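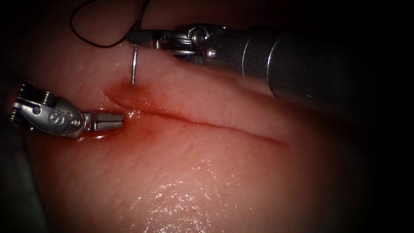

Photo: Nosero open day, suturing station

Share 2 | Comments 0

Visit Report: Robotic Suturing Demonstration, Clitonthorpe

Our group went to the Nosero open day on a Thursday in February. The Brustora brochure had promised "surgery without the surgeon's elbows," and the elbows turned out to be in a chair across the room, attached to a man with his shoes off.

The task was closing one straight cut in a pad of tissue. One arm drives the curved needle. The other, with flat jaws, works beside the wound. I had expected speed. Before the first stitch the needle hung over the left end of the cut long enough for me to finish a cookie – the cookies were excellent and are not covered in this report.

Visitors could then try the Karagiannis trainer, which scores you out of 100. I got 2. My lab partner got 171, so our results section treats the scoring with caution.

For our own gripper project, we plan to copy the slowness first.

171 views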